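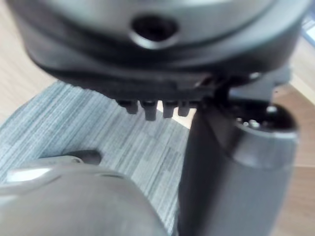
Sunday, quiet building, good day for the binder task. I've been putting off writing up how I want these demos done, and after yesterday's mess with two people teaching it two different ways I'd better get it on paper while I still remember what annoyed me. The short version is that the wrist views matter a lot more than I gave them credit for. With the hand close up to the lens you get a big blurry silver shell over the top half, the black band under it with that little row of pegs, and then whatever strip of carpet and pale wood is left between the metal parts. So the policy has to learn from that strip! If I come in with the wrist rolled over, the strip is all carpet and it tells the thing nothing about where the shelf is. Roll the wrist before the approach, not during. I'll put that on the whiteboard too.

Setup as of this morning: leader arms on the bench, Wolde build from Friday night's branch (no changes since), head and both wrist streams recording. I'm calling this task set Zilville-binders so it doesn't get mixed up with the drawer stuff. Target is 100 good demos before we bother training anything. I'm at 91 if I count generously, and I'm not going to count generously, see below.

**What I changed today**

Slowed down the leader scaling for the last stretch of the reach. It had been one to one the whole way and my hands just aren't that steady after lunch. Much nicer. It feels like stirring honey for the first minute and then you stop noticing. Indska shipped their side with the scaling locked in the config, so I had to dig out the override, and it's under the motion block if anyone goes looking for it (I looked in three wrong places first).

Also started keeping the left arm parked low with its fingers partly open. Before this I was letting it wander wherever my left hand happened to be resting, and when I played back the joint traces it looked like the robot was fidgeting. It'll learn the fidgeting, no question. Left hand off the leader completely unless you need it. 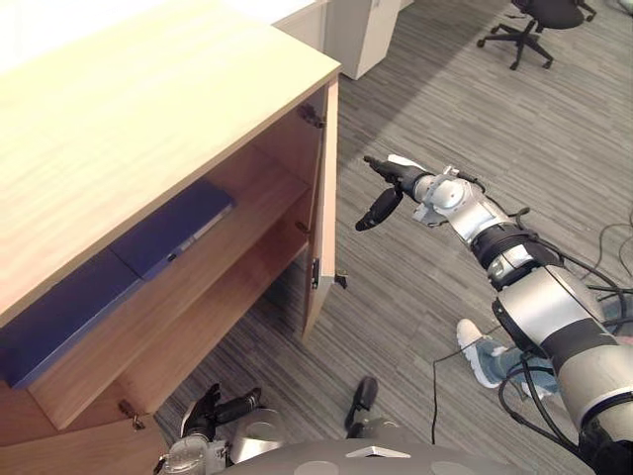
Order of a demo, the way I want it from now on: doors open before you hit record, both arms in rest pose, count to three in your head, then go. Pause with the gripper open in front of the cabinet, long enough that you can find the pause in the trace later. Then commit. No hovering, no poking at the binder to see if you're lined up — back all the way out and come in again if you're off, and flag the take. I know it's tempting to nudge. I did it all through the early batch and those are most of the ones I'm throwing away.

The upper shelf is the easy one. The lower one makes me sweat, with the overhang of the cabinet top getting between the head view and the binder, so I've been driving the last bit of it almost entirely off the wrist stream. That's fine for me, but it does mean anybody who's used to watching the head view will feel lost for a while. Practice with the recorder off! Give yourself 15 minutes of just moving in and out before you count anything.

**Takes I'm tossing**

- everything where I changed my mind about which binder halfway through
- the run with the old scaling where I clipped the door edge
- anything where the wrist stream dropped for more than 2 seconds. I've been catching these by eye, which is dumb, and there's a check in the Vornham scripts that would do it

I haven't added them up yet. I'd guess it hurts.

**Cables**

Still a nuisance. They loop out across the carpet next to the right arm, and every time I want a big reach I find myself glancing over at them when I should be watching the gripper. Whoever's standing by as spotter: stay on the far side of the right arm and keep an eye on the slack. I want a proper overhead run for these eventually, but it won't happen before November, so for now it's coil and tape.

**Open questions**

Do we want demos with the doors partly closed in the same set, or separate? I lean separate. If we mix them I think we'll end up with an arm that tries to open a door that's already open, and I've been through that once with the drawers.

Should the rest pose have the right gripper open or shut? I've been starting open. The early batch is a mix, sigh.

Next session: run the dropout check on the whole folder, re-count, then lower shelf only until my wrists give out. Charge the foot pedal!!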